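Dish rack

A dish rack (my grandmother said "drainer," and half my family still does) is an open frame that holds washed dishes while the water runs off and the air does the rest. I've written up plenty of kitchen things for these pages and this is the one I get carried away with, so bear with me!

The kind most people picture is a basket of thin metal wire with short feet under it. The feet matter more than you'd think, because a rack sitting flat on the counter leaves the bottoms of your cups in a puddle. Then there are the dividers, the bent wires that keep plates on edge. Some makers weld in separate prongs, and others run one wire up and down in a zigzag, and I'll take the zigzag any day since a prong always ends up leaning. 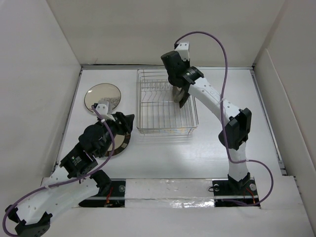 Wire dish rack with a row of zigzag plate dividers across the rear half; two plates lie to the left.

Loading is where families fall out. I put plates in the dividers, all facing the same way, biggest at the back, and bowls go upside down in the open part. Irja Juntunen, who kept house for a boarding school kitchen in Tornport for 14 years, taught me to skip every other slot with deep plates. It looks wasteful, but they dry in about 40 minutes on my counter, and packed tight they're still dripping at bedtime.

Plastic-coated racks are kinder to thin china, but once the coating splits, water gets in at the tips and you get rust (mine lasted 5 years, and I was fond of it). Bare stainless wire shows every water spot and cleans up with a little vinegar. Wooden folding racks are lovely and light, but they need to dry out themselves, so don't leave one sitting in a tray.

In Finland the rack often lives inside a cupboard over the sink, with no bottom panel, so everything drips straight down. Sirkka Laitinen let me use hers for a whole October and I came home wanting to saw the floor out of my own cabinets.

See also: Dish towel; Draining board; Plate cupboard

Last revised 18 September 2021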